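Zerkivcombe Studio Glass Collection: cataloguing and rehousing
Interim report to the Ramalho Fund
Period covered: the first half of the grant, to the end of March

Summary

The grant supports the cataloguing, condition checking and rehousing of 299 pieces of British studio glass held at Zerkivcombe. At the end of March, 200 pieces had a full catalogue entry and a condition record. Rehousing is behind the plan, for the reasons set out under Storage. Spending is within budget on all lines except packing materials.

Cataloguing

Each entry records maker, studio, date, technique, dimensions, weight, marks and any paperwork received with the piece. Paperweights and perfume bottles were done first, being the best documented groups. The remaining pieces are mostly bowls and vases, with a small number of sculptural forms.

Marks have taken longer than allowed for. Many bases carry a diamond-point signature that has worn with handling, and a few have been ground after signing. Where the full signature cannot be read, the legible letters are transcribed exactly and the attribution is entered in a separate field with a confidence grade. Paper labels are recorded in place and are not lifted. Several pieces attributed in the old card index to the Studau workshop have been regraded from "certain" to "probable", as the cards give no source and the pontil finish does not match the signed pieces.

The terms used for cane work were inconsistent in the card index. "Latticino", "filigree" and "twist" had been used for the same effect, and "millefiori" for almost any patterned cane. A short term list has been agreed and applied to all new entries. The old wording is kept in a notes field so that earlier references can still be traced.

Condition

Condition is graded on a four-point scale. Most pieces are stable. The main findings are base scratching, small rim chips and stoppers that do not belong to their bottles. Stoppers are now numbered separately from bottles, with a cross-reference where the fit has been checked.

Early signs of glass disease were found on 12 pieces, all from the same donation. The surfaces have a slightly slippery feel and, under magnification, fine crizzling. They have been moved to a separate cabinet held at a steady humidity and will be inspected every month. No treatment is proposed during the grant period.
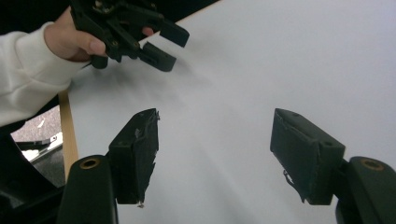 Storage

The boxes supplied by Stumex were delivered six weeks late. The first batch was also cut to the internal and not the external tray size, so the lids would not close over the taller bottles. Stumex replaced the batch at no charge — the delay, however, could not be recovered within the period. Nearly half of the catalogued pieces are now in their final boxes. The rest remain on padded shelving, with temporary location codes.

Packing materials are overspent because a denser foam was chosen for the heavier paperweights after trials showed the original grade compressed under load. We ask the Fund to approve a transfer from the travel line, which is underspent, to cover the difference. The total grant is unchanged.

Database

Records are entered directly into the collection database. The link between the object record and the acquisition file was rebuilt during the period, and duplicate numbers left over from an earlier renumbering have been resolved. Public access to the records is not yet switched on — the terms for showing donors' names have still to be settled.

Next period

Cataloguing of the bowls and vases will continue in shelf order. Rehousing will be given priority until it has caught up with the records. The sculptural pieces need made-to-measure supports, and quotations for these are being sought. A revised timetable is attached as Annex B and the expenditure statement as Annex A.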